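**USB serial adapter drops off after driver update**

*April 2022*

**hustavton_16**

Desktop PC, Windows 10, fully patched. I have a USB-to-serial adapter which always came up as COM4. After the last round of updates it shows in Device Manager with a yellow triangle and Code 10, "This device cannot start". Same adapter works on an older laptop. Tried three USB ports and two cables. Uninstalling the device and rebooting just puts the same driver back. Is there a way to stay on the old one?

**Peltholm**

Code 10 on these is nearly always the newer driver refusing the chip. Roll it back by hand:

1. Unplug the network cable or turn off Wi-Fi.
2. Device Manager, right-click the adapter, Uninstall device, tick "Delete the driver software".
3. Unplug the adapter, reboot, plug it in again.
4. Update driver > Browse my computer > Let me pick from a list. Choose the older version by date.

If the older version isn't listed, copy the driver folder from your laptop and use Have Disk.
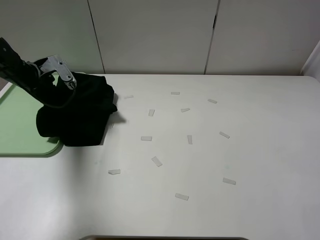 Windows Update may put the new one back at the next round. You can block it under Device Installation Settings, or by hardware ID in Group Policy if you have Pro. Check the COM number afterwards, mine moved to COM12.

**fledard**

had the same, bought a different adapter. works fine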